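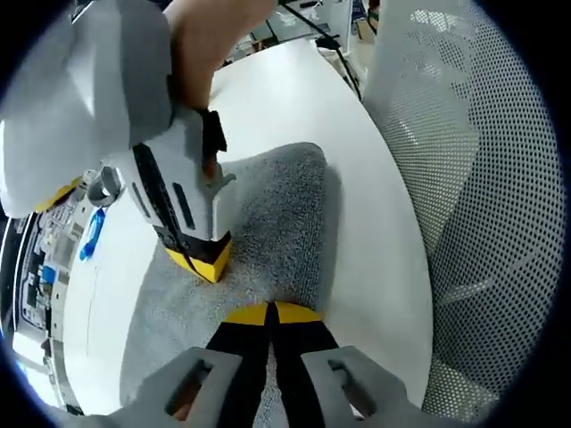 COMPANY NEWS

Kuvance bathhouse to open on the Clurnov waterfront this winter

BRUSTITZ, Oct 12, 2020 - I'm so happy to finally get to write this one. Kuvance, the little sauna and cold-plunge place I've been talking about to anyone who would stand still, has its building permit, its boiler and its front door key, and we are opening on the Clurnov waterfront this winter!

If you grew up in Brustitz you know the building. It was the old net store, the long brick one past the boat ramp with the green doors, and before that it was a place where people salted fish (you can still smell it on a warm day if you stand in the right corner, and I've made my peace with that). We signed the lease in July and have been pulling down ceiling panels ever since.

Inside there will be two saunas, one hot and dry and one a bit gentler with more steam, plus an outdoor plunge pool fed from the Clurnov, a row of showers and a quiet room with a stove. The quiet room looks straight out over the water. I fought hard for that window. It cost more than the stove did and I would spend the money again tomorrow.
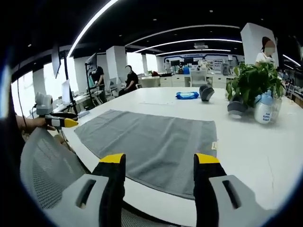
Gray towel with a small cream tag, spread out on a white table.

I've been asked a lot why a town this size needs a bathhouse. My answer is that it used to have one! My grandmother went every week to the public baths on the hill, and she went for the talking as much as the washing. When those closed, people here kept swimming in the lake in summer and then more or less went home until spring. I'd like us to have somewhere to go in February, when it's dark by supper and you've already cleaned out every closet in the house.

The money side, for those of you who write about that sort of thing: we raised the first part of it through founding memberships, and over 200 households signed up. The rest is a loan and a good chunk of my own savings. Founding members get first pick of booking times all through the opening season, and their names go on the wall by the stove, in small letters, the way most of them asked for.

Our builders are Suwannarat, the family firm that did the library roof, and they have been a joy. They talked me out of a tiled ceiling and into cedar, and they found a way to keep the old hoist beam that runs over the entrance. The beam will hold coats, if I get my way, and lamps, if they get theirs. We are still 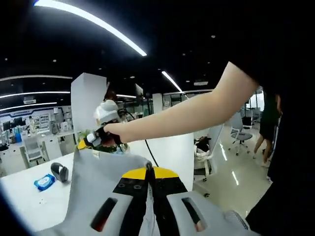
going back and forth on it over coffee most mornings, and I expect we'll end up with a bit of both. What is settled is the heating. The saunas are wood-fired, the showers run off the boiler, and the hot pipes pass under the changing room benches on their way through, so the seat will be warm when you come in from the plunge. I've tried a mock-up of that bench. I didn't want to get off it.

This being the year it is, we're going to open slowly. Every visit will be booked ahead, groups will be kept small, and there will be a gap between sessions so we can air the rooms and wipe everything down. The changing room has 57 lockers, but we won't be using anywhere near all of them at first. If the rules change, we'll change with them and put a note on the door and on our website.
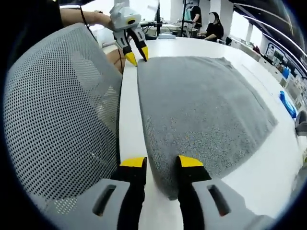 People always want to know what to bring. A swimsuit, flip-flops, a water bottle and something warm for the walk back to the car, and we'll lend you the rest. Towels are included in every visit, and I was fussier over those than I ever thought I'd be. I like a thick terry with some texture to it, in a medium gray with lighter and darker flecks, like the one laid out on the long table, and a big one too, so you can sit on half of it and wrap yourself in what's left. Robes are a small extra. Please leave your jewelry at home, it gets very hot in there.

Bookings for the general public open as soon as the inspector has signed off on the plunge pool. Gift cards are on sale now, and yes, they make a very nice present for a brother-in-law. We're also looking for part-time help at the front desk and with the fires, early mornings especially, and no experience is needed if you like people and don't mind splitting kindling.

Reporters are welcome to come by and look around before opening. Wear old shoes, the floor is still half sand. Call ahead or write to the Kuvance office in Brustitz and I'll put the kettle on.

About Kuvance

Kuvance is an independent bathhouse on the Clurnov waterfront in Brustitz, with wood-fired saunas, an outdoor plunge pool and a quiet room. It is locally owned and open to everyone, members and day visitors alike.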